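Arm update from the back bench

March 31, 2023

When I wrote in the last newsletter that the arm would be "mostly done by spring," a few of you laughed, and fair enough. It's spring. The arm moves, it has a wrist, the wrist has a camera on it, and I have learned more about cable slack than I ever wanted to. So let me catch you up, because people keep stopping at the back bench to ask what the thing is for and I keep giving a different answer.

The short version: Lingyun Ren and I are building a small pick-and-place rig in the shared workshop at Wurnness. We want it to take a thing out of one container and put it in another, over and over, without one of us standing there with a hand on the power switch. The long-term dream is sorting the mixed drawer of fasteners by the drill press (you know the drawer). The short-term dream is one block, one basket.

We started calling it Osto back in July, when it was a pile of parts and a base plate that didn't sit flat. I had cut that base plate myself and was very proud of it, right up until Lingyun put a marble on it and we both watched the marble leave. The second one is thicker and bolted straight through the bench top, and it hasn't budged. If you lean on the bench while the arm is running you'll still throw it off a little, so please don't lean on the bench. Morena Ruggiero, I'm looking at you and your coffee!

Most of the winter went into the wrist. The first version was printed in one piece and it cracked along the layer lines the first time the gripper closed on something solid. The second was printed in two halves and cracked more slowly. Then Shuzhen Jin wandered over, looked at it for maybe a minute, and asked why we weren't just using a metal bracket with a clamp around it. We had no good reason. She found a bracket in her own scrap box, we spent an evening getting the clamp to grip it properly, and the wrist has been solid ever since. Thank you, Shuzhen. I owe you a bracket.

Then came the cable, oh boy. A wire that's perfectly happy when the arm is parked can be pulled tight as a guitar string when the wrist turns over. We yanked a connector clean off doing exactly that, and the replacement cost 22 dollars, plus the wait. So I went the other way and left a great big loop, and now the loop wanders into the camera view whenever it feels like it. Xiaoqing Luo thinks we should run it along the arm in little clips with a service loop at each joint. She's right, and I'll get to it, but I wanted to see some actual picking first – I'm only human.

As for the software, Lingyun wrote nearly all of it and named it Kaimal, and I am allowed to touch the config file and nothing else. It takes the view from the wrist camera, looks for a patch of strong color, works out where the middle of that patch is, and nudges the arm until it's lined up. We picked a bright blue block for testing so that the poor thing would have a fighting chance. My first test used a beige eraser on a beige cutting mat and I'd rather not talk about it.

The basket was my idea and I'm standing by it. Lingyun wanted a flat white tray, and a flat white tray would be easier, sure. But the weave gives the camera lots of little light and dark bits to be confused by, and the rim gives the gripper something to bump into, and I figured we'd be better off finding that out now than with the fastener drawer. We've been moving the block to a new spot between tries, close to the rim, far from the rim, turned a bit, and writing down how each one goes.

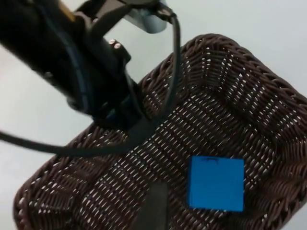
Osto over the basket, from the wrist camera. Blue block at lower right, my famous cable loop on full display.

The center of the basket is our easy territory. Close to the rim is harder, and the corners are the worst, so that's where I'll be spending my evenings for a while. Lingyun wants the software to come in at a different angle when the block is near a wall, and I want to try skinnier fingers on the gripper. We'll probably end up doing both and arguing over which one fixed it. The goal we've set ourselves is 240 tries written down in the log before we change to a different object, and after that Misaki Uchida has offered us a bag of wooden beads in every color, which sounds like fun and also like a nightmare.

A few things we could use, if you have them lying around: small adhesive cable clips, a desk lamp with a stiff neck (ours droops), and any thin rubber sheet we could cut up for gripper pads. Leave them in the gray bin under the back bench with my name on it. And if the arm is moving when you come by, say hello from the far side of the tape. Lingyun will happily show you the log, and I'll show you the cracked wrists, which I've kept.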